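Search this site Search Go

Iron, and the year I was tired

Print this page
E-mail this to a friend

I put off writing this one because there isn't much of a story in it. I was tired for most of a year, I found out my iron was low, and I'm now less tired. A few people asked for the longer version after I mentioned it last month.

It started in November, or that's when I first wrote it down. I'd get home, sit on the couch with my shoes on and stay there until it was time to make tea. I put it down to work, then to the heat, then to turning 43. I was short of breath on the hill behind the Adville shops, a hill I've walked up since I was a kid. My hair was coming out in the shower. My mum said I looked grey, which was fair.

I did what most people do and tried to fix it from the supermarket. I bought a multivitamin, a magnesium powder and a greens mix that tasted like a pond. I took them all at breakfast with a big mug of black tea. I felt no different after 4 months, and I'd spent $180 on the greens mix alone.

The person who got me moving was Ross Morrison, who I share a desk with. His wife had been through the same thing and he asked whether I'd had a blood test. I hadn't had one in years. I booked in with Dr Joseph at the Wummont clinic that afternoon.

Prakash Joseph is the sort of GP who lets you finish. He asked what I ate, how heavy my periods were, whether I gave blood, whether anyone in the family had coeliac disease and whether I'd noticed anything different about my gut. Then he ordered a full blood count and iron studies, plus thyroid and B12 while we were at it.

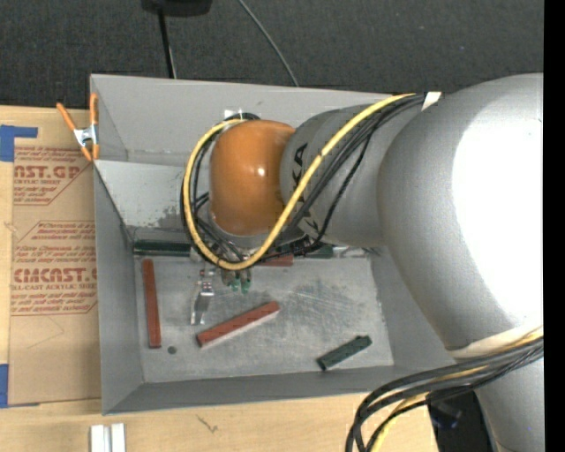 The results were back in 2 days. Thyroid fine, B12 fine. My ferritin was well under the bottom of the lab's range. He explained that ferritin is the stored iron, and that you can run your stores down a long way before the haemoglobin figure starts to look bad. Mine was only just starting to. He also said low iron is a finding and you still have to work out where it's going. In my case it was almost certainly the periods, but he did the coeliac test anyway and it came back negative.

He put me on a plain iron tablet from the chemist. The things I learned about taking it were mostly things I'd been doing wrong:

Tea and coffee with the tablet, or close to it, cut down how much you absorb. I'd been washing everything down with tea for months. I now have my tablet when I wake up and my tea an hour or so later.

Calcium gets in the way too, so no yoghurt alongside it.

Every second day may work as well as every day for some people, and it's easier on the stomach. I started on daily, got badly constipated, rang the clinic and was told to swap to every second day. Ask before you change yours.

It turns everything black at the other end. The chemist did warn me and I still got a fright.

Keep the packet away from children. Iron tablets are dangerous for little ones even in small numbers, and mine looked a lot like lollies.

On the food side I haven't done anything dramatic. I eat red meat a bit more often, and on the other nights it's lentils or chickpeas with something that has vitamin C in it, usually capsicum or a squeeze of lemon. My neighbour Mrs Subramaniam gave me her dhal recipe, and that's become the thing I cook when I can't think. I'll put it up when I've worked out her quantities, as she measures everything with the same dented cup.

I stopped the greens mix. I kept the magnesium because I'd paid for it, and when the jar was empty I didn't buy another.

It was slow. I felt nothing for the first few weeks. Then one evening I noticed I'd unloaded the dishwasher without thinking about it. The hill took longer. My hair has stopped falling out so much, and there's a fringe of short bits along my forehead that won't lie flat.

My follow-up bloods were better but still on the low side, so I'm staying on the tablets and going back in spring. We've also talked about doing something about the periods themselves. I haven't decided, and I may write about that separately.

If you're tired all the time, go and get the blood test before you buy anything. Please don't start iron on a guess either. Some people carry too much of it and more will do them harm.

Comments are open, but I can't read your results for you.

Recent posts
Sleeping with the window open
What I pack for lunch now
Knee update, and a new pair of shoes
Zuvaleo magnesium powder: finished the jar
629 days without a cigarette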